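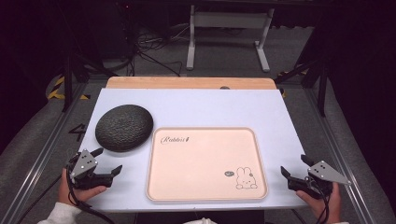
Potted Citrus Through the Winter: Questions We Get at the Counter

Updated January 17, 2025

When should my lemon or lime come indoors?
Bring it in once nights are regularly dropping below 40 degrees. If you missed that and the tree got a light frost, move it to a cool room first and leave the damaged leaves alone until spring. You can't tell how far the damage goes until new growth starts.

Where should it go in the house?
The brightest window you have, usually one facing south. Keep it away from heat registers and from doors that open to the outside all day. An unheated sunroom is fine if it stays above freezing.

My tree is dropping leaves. Is it dying?
Probably not. Most citrus loses some leaves after a move. Scratch a small twig with your fingernail. Green underneath means the twig is alive. If leaves keep falling after a month, check the roots for rot and look under the remaining leaves for insects.

How often do I water?
Push a finger two inches into the soil. If it's dry at that depth, water until it runs out the bottom, then empty the saucer. In a cool room this may be every two weeks or longer. More trees come back to us overwatered than dried out.

Do I need to fertilize in winter?
Not if the tree is resting. If it is putting out new leaves under a grow light, use half the label rate once a month. We start regular feeding again when the days get longer.

There is something sticky on the leaves and the floor.
That is honeydew from scale or mealybugs. Wipe the leaves with a damp cloth, both sides, and scrape scale off the stems with a soft toothbrush. Follow with insecticidal soap, and repeat every week until you stop finding them. Keep the tree apart from your other houseplants while you do this.

Will it set fruit indoors?
It can. Flowers that open in January won't be visited by bees, so brush from one flower to the next with a small paintbrush. Meyer lemons often set some fruit without help. Expect most of the tiny fruit to fall off.

Can I repot now?
Wait until early spring unless the pot is broken or the roots are rotting. Go up one size only. A pot that is too big holds water the roots can't use.

Do you board citrus for customers?
Yes, in the back greenhouse at Broletti, while there is room. Pots over 20 inches need to be arranged ahead with Sang Hồ, who also does the spring repotting. We check every tree for insects before it goes in and will send it home if we find scale.

What stock number do I ask for?
Dwarf Meyer lemon is 3093. Calamondin is 2664. Both are kept inside until spring, so ask at the register.

Related questions
Why Is My Fig Tree Bare?
Bringing Rosemary Indoors
Choosing a Grow Light
Cleaning and Storing Clay Pots
Spring Repotting Sign-Up

This site uses cookies to remember your cart and preferences. By continuing to browse you accept our cookie policy.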